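remain in use today. Most of the furniture shops in Plolthorpe closed when the rail yard did, but repair work kept going. Piras, on the canal side, took in 392 pieces last year, and 192 of them were tables.

Veneer is the usual trouble. It lifts at the edges first, then along the joints. A small blister can be slit with the grain, glued and pressed flat overnight. Larger patches have to come off.

Refinishing a full dining table costs more than many owners expect – often more than they paid for it. The shop's waiting list runs to June.

Ovals take the longest. The rim has to be sanded by hand, always following the curve.
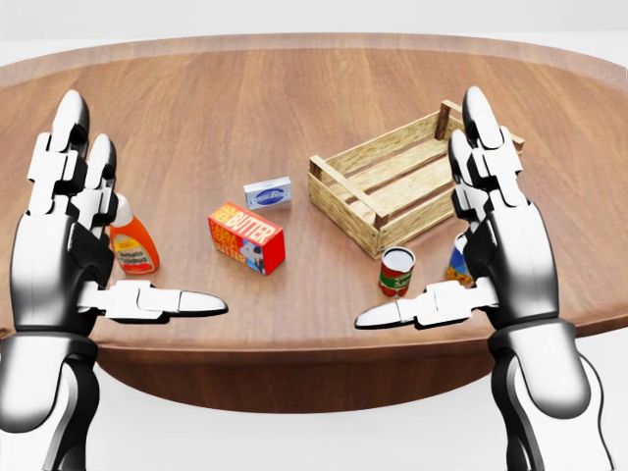
What to Ask Before You Pay

Get the price in writing, and ask who does the stripping.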